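Torkside Community Help > Cleaning and Care

Polished stainless bar and glossy yellow plastic, different cleaners?

Posted by Ilham Ngau
Jan 7, 2018

I have two surfaces to keep clean and would like to use one product on both if possible. The first is a stainless-steel bar with a mirror polish. It shows every fingerprint, and wiping it with a paper towel and dish soap leaves gray haze when it dries.
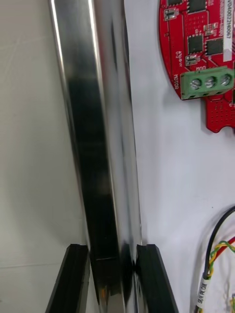
Replies

Raju

Dish soap is fine. The haze is residue from not rinsing. Procedure:

1. Wash with warm water and one drop of soap per bowl.
2. Rinse with a second cloth and clean water.
3. Dry immediately with a dry microfiber cloth, moving along the length of the bar.

Do not use paper towels on a mirror finish. Do not use powdered cleanser, steel wool or chlorine bleach. If you have hard water, do the final wipe with distilled.

Ilham Ngau

Rinsing separately fixed most of the haze, thanks. Second surface: the inside of a yellow-orange molded plastic enclosure, high gloss. There is a ledge running across under the back wall, with a thin seam along its front face, and a whitish scuff toward the right end. Soap does nothing to the scuff. I don't know what type of plastic it is. Can I sand it with 2,000 grit, or is that too coarse? 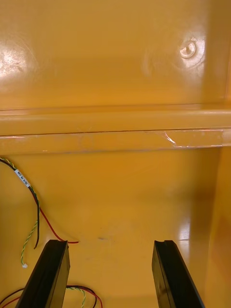 Yusri Tjoa

Don't start with sandpaper. A white mark on colored plastic can be transferred material or actual abrasion, and you need to find out which. Try a white vinyl eraser first, light pressure. If the mark lifts, stop there. If it stays and you can feel it with a fingernail, it is scratched.

For scratches, use a plastic polish on a soft cloth, small circles, then buff. 2,000 grit wet is the coarsest I would use on gloss, and only with polish afterward. Anything like 80 or 100 will ruin it. Keep polish out of the seam, as it dries white and has to be picked out with a toothpick. No acetone on unidentified plastic.

Plutia

i just use wd40 on everything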